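Trevlow Small Builds Fund
Progress report, second period
Project: two-arm dish table, Vimholm shared workshop, Hurnden
Sent 29th November

Sorry for the late one. Form says to keep to the headings so I've kept to them, mostly.

Where we are

Both arms up and running on the one rail. That was the main thing promised for this period and it's done. Left arm was working at the last report, right arm was in a box with a stripped gear in the shoulder. Wojcik sent the replacement gear in October, no charge, and the arm went back together in an evening. Calibration took a lot longer than an evening. More on that below.

Enclosure is also finished. Back wall and side panels on, pale finish, metal poles at the corners. Looks plain, which was the idea. Before the panels went on the wrist cameras were picking up whatever was going on at the next bench, and every time somebody walked past in a bright jacket the recordings were different. Much calmer now. The welding corner still throws a flash over the top now and then and I stop recording when that happens.

Tabletop is the marble pattern one, not the plain white in the application. Plain white glared. The pattern doesn't seem to bother the cameras and it cost less, it was the end of a roll.

Recordings

463 runs recorded in total with both arms. 93 of those are no good and have been pulled out. Most of the bad ones are from the first couple of weeks, when the right wrist camera cable kept working loose and the picture would freeze partway through a run. I didn't notice for a while, the live view looked fine on a still table. There's a check at the start of each session now, wave a hand in front of each camera, watch it move. Crude but it works.

The rest of the bad ones are my own driving. Dropped things, bumped the basket, forgot to hit stop and recorded myself eating lunch.

The job itself is the same as in the application: dishes on the table, wire basket on the table, things go in the basket or come out of it. Mugs and cups, a bowl, a plate. All secondhand, all a bit different from each other on purpose. Mugs with handles are much easier than cups without. The plate is the hard one by a long way. Flat on the table there's nothing for the fingers to get under, so at the moment I slide it to the edge with one arm and pinch it with the other. Works when I do it by hand control. Doesn't work when the arms do it on thier own, not yet.

Things standing up in the basket are a different sort of hard. They lean over in the slots and the gripper comes down on top of them at a slight angle and pushes them further over. Have been trying coming in from the back, over the far handle. Better, but then the right arm is reaching near its limit and gets slow and shaky.

What went wrong

Calibration. The two arms have to agree on where the table is and for most of October they didn't. Left arm would put a mug down nicely, right arm would go to pick it up and close on air just short of the handle. I blamed the software for a long time. It was the rail. The right hand base was held down by one bolt that was tight and one that only felt tight, and the whole base was shifting a hair every time the elbow swung over. Took it off, cleaned out the groove, new bolts, threadlock. Not had it since.

Lost a left gripper finger, snapped at the screw hole. Printed a spare, then printed a few more spares while I was at it. The printed ones are a bit thicker at the root than the originals and I prefer them.

Cable snag. The loop under the left wrist caught on a mug handle and took the mug off the table. Mug broke, floor fine. The loop is shorter now but not gone, the wrist needs the slack to turn all the way round. Would like to run it through a proper sleeve next period, have asked Wojcik what they have.

Also the workshop moved everyones power to the new board and I lost 5 days waiting for my bench to be hooked back up. Not anyone's fault, just putting it in so the gap in the log makes sense.

Money

Underspent on this one. The gear was free and the tabletop was cheap. Overspent on bolts and cable, silly amounts but it adds up. Receipts are in the shared folder, under the period two heading — the Wojcik one is the wrong way up in the scan, sorry, it's readable if you rotate it. I'd like to move what's left over into the next period for the cable sleeve and a second set of motors for the wrist joints. Those are the ones that get hot. Please tell me if that needs a separate form.

Small boards at the bases are still out in the open on the rail. The application said there would be covers. There will be. I keep needing to get at the wires so I keep not printing them.

Other people using it

The application said other Vimholm members would get time on the table and that has started. Two of them have had a go at driving the arms and one is now better than me at the bowl. The bowl is small with a patterned band round the rim, and she tips it up with one finger of the gripper and lets it roll onto the other. I'd been trying to grab it straight down for weeks. Have copied her.

Open evening is planned for early next year, the date depends on when the workshop has the front room free. Will send it on when I know. You'd be welcome obviously.

Next period

More recordings, and better ones. I want the plate in a lot more of them, it's been left out whenever I was in a hurry and that shows in the results.

Get the arms doing one whole mug on their own, table to basket, start to finish. They do the pick up fairly well. The letting go is where it falls apart, the gripper opens too early and the mug lands on the wires and tips.

Move the basket about. It's mostly been center right since that's where the right arm likes it. If it never moves in the recordings then the arms only learn that one spot, and anybody who's ever done dishes knows the rack gets shoved around.

Covers for the boards. Writing it here so I have to do it.

Sleeve for the cables if the money is ok.

Things I need from you

An answer on moving the leftover money. And whether the final report has to be on the long form or if this kind is fine. The long form asks about visitor numbers and I don't have any way to fill that in until the open evening has happened.

Photo of the setup as it stands, left and right arms both on. The fixed camera view, same one that goes into the recordings along with the wrist ones.

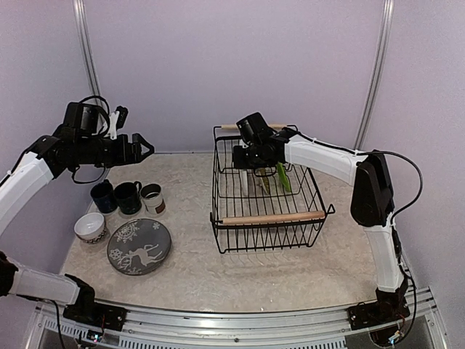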